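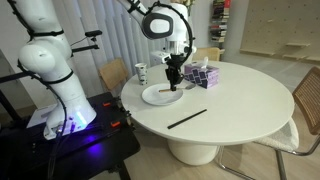
Yoon-hee Um writes that her old four-leg table never let the third chair in without somebody straddling a leg, and asks whether a drum base fixes that or only moves the problem down to the toes. It fixes most of it. The limits are set out under Seating.

# Flillau Round Pedestal Table

**Maker:** Lotodis
**Range:** Flillau
**Type:** Round dining table, fixed top, single cylindrical pedestal
**Color:** White top, white pedestal

## Overview

The Flillau is a small dining table for rooms where a rectangular table would block a walkway. The round top is carried on one wide cylinder standing centrally under it. There are no legs at the perimeter and no crossbars, so chairs can be placed at any angle and moved along the edge as needed.

The table is intended for indoor domestic use. It is not rated for terraces, commercial dining areas or rooms with standing moisture.

## Specifications

| Item | Value |
|---|---|
| Top diameter | 809 mm |
| Top shape | Round, non-extending |
| Base | Cylindrical pedestal, centered |
| Recommended seating | 3 |
| Maximum load, evenly spread | 128 kg |
| Fasteners supplied | 11 |
| Leveling | Adjustable pads, underside of pedestal |
| Assembly | Two people, hex key supplied |

The load figure applies to weight spread over the whole top. It does not apply to a person sitting or leaning heavily on the edge. Do not stand on the table.

## Seating

Recommended seating is three, with the chairs spaced evenly. A fourth chair will fit physically, but place settings begin to overlap and dinner plates have to move toward the center.

The pedestal is wide. Knees clear it easily in a normal sitting position. Feet pushed straight forward under the table will meet the cylinder, and taller users generally sit slightly turned or keep their feet flat below the knee. Chairs with a deep seat should be tried at the table before a full set is ordered.

Chairs are not included, and the table does not call for a matching set. Wooden-backed chairs and a metal-framed chair with a woven cane back sit at it equally well. Check these points:

- Armrests must pass below the edge of the top if the chair is to be pushed in fully.
- Loose seat cushions raise the sitting height. A thick, fluffy cushion compresses in use, so measure with someone seated.
- Sled-base chairs may touch the pedestal before the seat back reaches the table edge.

## Use of the top

The surface suits a light meal for three: plates, cutlery, cups and a tissue box or small serving dish in the middle. Large serving platters take up more of a round top than expected and are better kept on a side unit.

Cutlery and chopsticks laid near the rim can roll on any smooth top, so correct the leveling before regular use. Thin paper cups of hot drink should stand on a coaster. Pans taken directly from the stove require a trivet.

Desk lamps and other items that clamp to a table edge should not be used. Clamp pressure can mark the underside, and the resulting damage is excluded from warranty.

## Assembly

1. Lay the top face down on a blanket or the flattened carton.
2. Position the mounting plate on the marked center and start all of its screws by hand.
3. Tighten the screws in opposite pairs.
4. Lower the pedestal onto the plate, align the notch and fit the remaining fasteners.
5. Turn the table upright with one person on each side. Do not roll it over the edge of the top.
6. Adjust the pads until the table no longer rocks.

Retighten the mounting plate after one month of use. On light wooden floors, fit the felt ring supplied in the hardware bag before the table is set upright. The felt ring reduces the adjustment available from the pads, and on a very uneven floor it may have to be left off.

## Care

Wipe with a soft damp cloth and dry immediately. Soy sauce, turmeric, coffee and red wine should be removed as soon as possible; white finishes show these stains sooner than dark ones. Mild dish soap is suitable for grease. Avoid scouring powder, melamine sponges and solvent cleaners, all of which dull the surface.

Scuffs from shoes collect on the lower part of the pedestal. Most come off with soapy water. Wi touch-up paste in white is available separately for deeper marks and should be tested near the floor first.

## Related items

**Panus table pad.** Round, cut to the Flillau top, wipe-clean surface. Removes most of the noise from plates and metal spoons.

**Flillau side table.** Same pedestal form at reduced height. Lower load rating; see its own page.

**Spare hardware bag.** Contains the full set of fasteners, the hex key and the felt ring. Tables delivered before December use a different mounting plate, so quote the code printed on its underside when ordering.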